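トップ > 暮らしの掲示板 > 紙もの・手帳 > スレッド表示
印刷用ページ | このスレッドをメールで送る

ちぎり絵の色紙、余りはどうしてる?

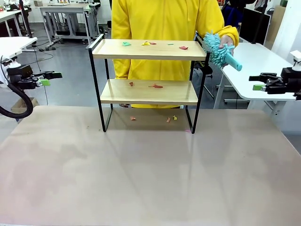 ■ 1. こはぜ
はがきサイズのちぎり絵を始めて二年目です。困っているのが切れ端!赤とか緑の小さいのが次々出てきて、捨てるに捨てられません。この前Wordaleの和紙セット(50枚入り、760円)を買ったら色がきれいで、よけいに惜しくなってしまって…。みなさん取っておきますか?

■ 2. mugi_cha
全部取っておく派です(笑)。色別に封筒に入れて、細長いのは草の茎や猫のひげに使ってます。手でちぎった端っこの毛羽立ちって、後から作ろうとしても同じにならないんですよね。

■ 3. 北窓
私は逆で、親指の爪より小さいのは即処分。以前7年分ためこんで、開けたら色あせだらけでがっかりしました。特にピンク系は弱いです。使う予定がないなら思い切ったほうが楽ですよ。

■ 4. mugi_cha
>>3
それは置き場所の問題では?うちは引き出しの奥ですけど、古いピンクもまだ普通に使えてます。

■ 5. 北窓
>>4
引き出しでしたよ、うちも。紙の種類によると思う。安い色画用紙はまずだめでした。

■ 6. とろろ昆布
横から失礼します。小さいのは台紙に隙間なく貼って、しおりにするのがおすすめ!でんぷんのりを水でのばして筆で塗り、重しをして一晩。Brernelのスティックのりも試したけど、私には乾くのが早すぎて位置が直せませんでした。8月に20本作って、職場で配ったら意外と喜ばれましたよ〜

■ 7. こはぜ
わあ、しおりいいですね!和紙は残して画用紙の分は処分、で折り合いをつけようかな。とろろ昆布さん、台紙の厚さはどのくらいですか?

■ 8. とろろ昆布
お菓子の箱を切っただけです(笑)。厚すぎると本が浮くので、薄めの箱で。

■ 9. 北窓
箱までためこむ人が出てきた…。

お問い合わせ | © 暮らしの掲示板 | ページの先頭へ戻る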